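Can it make the tea yet?

Every October the same argument starts up again. Somebody brings out a new arm, a film goes round of it folding a shirt, and by teatime my sister-in-law has decided she'll never iron again. I've been writing about kitchen machines for 12 years and my answer hasn't moved much. No. Not yet. Closer than I thought, mind you.

Start with the factory, because that's where the confident people come from. I went round the Juntunen packing plant outside Trotville in the spring. Lovely place. Arms everywhere, lifting jars, 882 an hour off one line, never a dropped one while I stood there. Very impressive and it proves next to nothing about your house. Every jar the same jar. Every jar in the same place. The floor painted with lines so that people know where not to stand. Take away the lines, swap in a bag of granola with a peg on it, and see how the 882 looks then.

A home worktop is the opposite of all that. It's a heap. Stuff gets put down where there was a gap, and the gap moves. 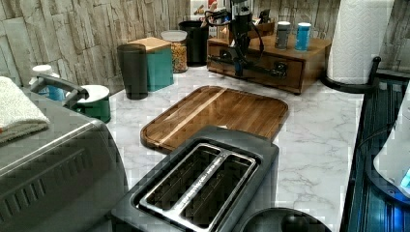 And chores are mostly gaps. Wiping down is not one job, it's lift the toaster, wipe, put the toaster back, find the lid, decide whether the towel is clean or a towel for the floor. Nobody writes that last bit down. A child of six gets it wrong and a child of nine gets it right and I couldn't tell you what happened in between. That's the part I would pay for, and its the part that isn't for sale.

Puvance will tell you otherwise. Their brochure has a price in it now, 2,605 a year on a rental, and a list of tasks as long as your arm. Read the list slowly. "Assists with table clearing." Assists! My dog assists with table clearing. Brandora are a bit more honest, they say four tasks and they name them, and one is putting a mug on a shelf. Fine. I'd believe a mug on a shelf. I'd like to know how long it takes and who's standing next to it.

The usual reply is that dishwashers looked daft once too. True enough. But we didn't teach the dishwasher to stand at the sink — we built a box and did the carrying ourselves. We still do the carrying. The loading, the unloading, the one wooden spoon that shouldn't have gone in. Sixty-odd years of dishwashers and the hands are still ours.

What would change my mind, then. Not speed. I don't care if it takes all morning, I'm out all morning. I want it to take one tea bag out of a packed box without bringing the neighbours with it. Paper, thin, jammed in tight, slippery. A person does it with a fingernail while talking to someone else. Do that in a kitchen the machine hasn't met before, with the spoons wherever the spoons ended up, and I'll write a very differnt column.
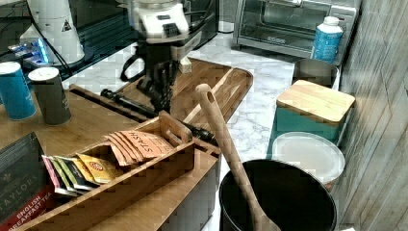

Should you wait for one?

If you're putting off a dishwasher, no, buy the dishwasher. If you can't grip well, or can't lift, that's another matter and I'd be less sniffy. A slow machine that fetches one thing off one shelf could be worth a great deal to someone who can't. I'd want it tried in real homes first, for months, with the mess left in. So far I've been shown an afternoon.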